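Lists > Raneck Forum > Summit arrangements
2 min read
4 replies | 0 shares

Re: Date and place of the ministers' meeting
12/7/22

On the earlier message:

> The foreign ministry has put out a statement saying the ministers' meeting will be in Raneck and will last two days. It gives no dates. Does anyone know whether Dunne has given up its bid, or is the second session still going there? Our office needs to book rooms for 12 people and the hotels want an answer.

Dunne withdrew in June. The letter went to all 8 delegations and should be in your files under general correspondence. Both sessions are now in Raneck, at the Plarnus conference hall, which seats 300 in the main room and 50 in the side room used for the press.

The dates are still open. Bodach has asked for a later start so that its new government can be sworn in first, and the host has agreed to this in principle. I would expect a decision after the next call between the ambassadors. 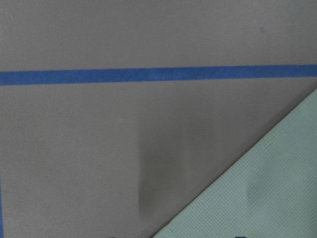
Blue tape on a grey surface.

On rooms, I would hold them without paying if the hotel allows it. The host is keeping a block for delegations, but it covers ministers and their closest staff only – everyone else books for themselves.

The draft agenda has trade on the first day, and border crossings and the ferry treaty on the second. Comments on the wording go to the secretariat, not to this list. Please send them as a single document per delegation.

I will post the dates when I have them in writing.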